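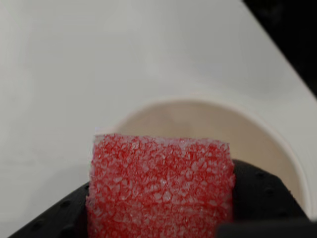
Maxine Gilchrist wants to know whether the Lumanlan overalls shrink, and if they do, should she go up a size for her grandson or trust the label and hope for the best. She bought the Siltach ones last winter and after two washes they were halfway up his shins, so I can see why she's asking before she parts with any more money.

Good question, Maxine, and you're the second person to ask me since the August newsletter, so I've finally done the thing properly. I measured a pair straight out of the bag, washed them warm, hung them on the line, measured again, then did the whole lot over with a hot wash and the dryer on high (sorry, overalls!). With the warm wash and the line there was no change in the leg that I could find with a tape measure. The hot wash and dryer took 2 cm off the inside leg and a little bit off the bib, and the straps went a bit crinkly where the stitching pulled. They ironed out fine, mostly.

So my advice is to buy the size he is now if you're a line-drying household, and go up one if everything in your house ends up in the dryer. I'm not going to tell anyone off about dryers. I had three under five at one stage and the dryer was my best friend.

The other thing with the Lumanlan cut is that it's long in the body. If your little one is still in nappies that's wonderful, there's heaps of room in the seat and the snaps don't strain. If he's a slim, toilet-trained sort of kid it can look baggy behind, and you'll want to shorten the straps to the first button. There are two buttons on each side. I've had people write to say theirs only had one, and both times the other was hiding under the fold of the bib, so have a look there first.

Colours! The grey is back, and so is the mustard. The navy is gone for good because the mill stopped doing that cloth, and I've tried two other navies and didn't like either of them. One went purple under the shop lights and the other shed fluff on everything it touched. I've got 8 pairs of the old navy left, all in the smallest size, and they're marked down on the clearance page until they go.

I've also been asked about knee patches. Yes, I can add them, in the same cloth or in the striped Vindthorpe ticking, which I think looks lovely on the grey. Put a note in the comments box when you order and allow a few extra days, as I do those myself at the kitchen table. Please don't ask me to patch a pair that's already been worn through, though. I said yes to that once, and I was unpicking old glue until midnight.

Sizing is still the thing I get the most mail about. Ages on kids' labels are close to useless in my opinion, my own two boys were a full size apart at the same age, so do go by height. Stand them against a door frame in socks, pop a book flat on the head, mark it with a pencil and measure from the floor. If they land between two sizes and it's a present, take the bigger one and roll the cuffs. The cuffs are finished on the inside so a rolled leg looks neat.

Exchanges work the same as always. Unworn, unwashed, tags on, and you pay the postage back to me at Gikudlow while I pay it out to you again. If the shrinking question is what's holding you up, hold them against him before you take the tags off, then pick your wash and stick to it.

Next time I'll get to the raincoats, as I've had a pile of letters about the hoods.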